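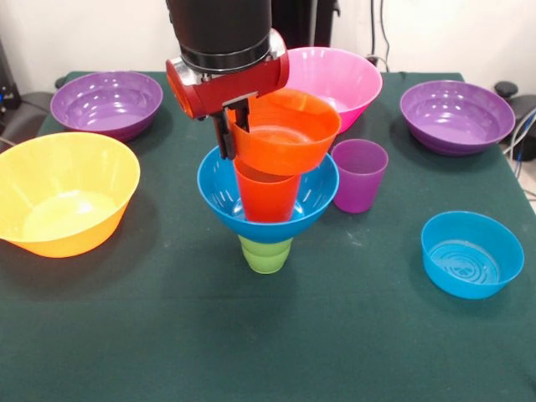
Bowls, cups and a green cloth: an afternoon at the Evbridge play store

Ask for lot 718 at Evbridge and you get a heavy carrier full of plastic dishes, and very probably a conversation as well. The woman who looks after the loan shelves has been lending them out for six years and she still lights up when the lid comes off.

"People expect me to say the train set is my favourite," she says. "It's the bowls! You can put a set of bowls in front of a toddler, a bored ten-year-old or somebody's grandad and within a minute they're all building something."

The rule of the tower game is simple enough. Cups and bowls take turns, so that a narrow thing always carries a wide one. She likes a green cup at the foot, then the big blue bowl, then a red cup standing inside it and an orange bowl over the top.

"The cup in the bowl is the clever part," she explains. "Its rim goes up under the next bowl and you've suddenly got height. Children who have only ever nested things, big to small, go quiet when they see it. Then they want to do it themselves, straight away, and you'd better move your tea."

Which piece would she save from a fire? She laughs and picks purple, for the ridges on the inside. "Run your finger round them. And they catch the light so nicely, those rings. I like a purple bowl at each back corner of the table, like a pair of gateposts. That's just me being fussy."

She is just as firm about the cloth. Dark green, every time — she tried a white one and a checked one when she started, and says the colours went flat on the first and got lost on the second. On green the yellow bowl looks, in her words, "like someone has switched it on". A cloth also takes the clatter out of a falling tower, and anyone who has sat through a wet Thursday in the Enindale hall will know how much that matters.

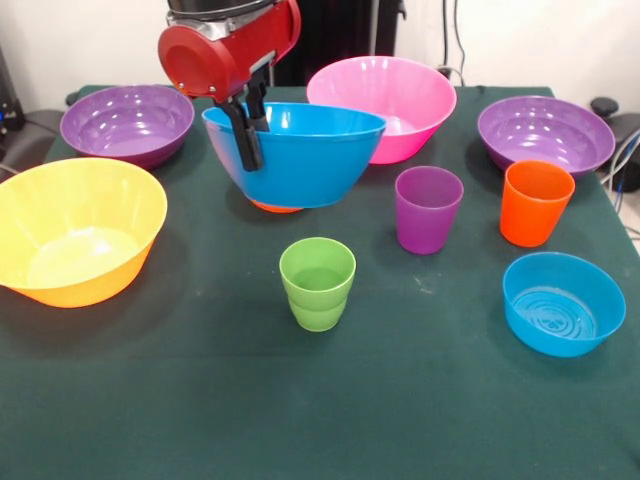 Evbridge Play and Loans Team

We had got as far as the blue bowl, and it took a while to get past it. It's the wide, deep one, and she thinks most of the game depends on it.

"Pick it up by one side and it tips, of course it does. So you learn to go slowly, or you learn to use both hands. I never tell anyone which. I love watching them work it out."

The pink one, she adds, is nearly as roomy and gets far less attention, and she'd like to see more towers with pink halfway up. She has also been known to run a colour hunt before any building starts, with one bowl turned over something small and everybody guessing.

Are these the Wenix dishes that older borrowers remember? No, she says, the Wenix ones were thinner and had handles, and they went to the Jiang Road playgroup when it opened. She misses the handles a little. "Lovely for pouring. Hopeless for stacking!"

Washing up is warm water and a soft cloth, and please dry the cups properly before they go back in the carrier. Loans run for some six weeks, longer if nobody is waiting, and the shelves stay open until 6 in the evening during term. If the carrier is out, leave a note of what you were hoping for and she will ring when it comes home.

"And send me a picture of your tallest," she says, already stacking again. "I want to see where you put the yellow one."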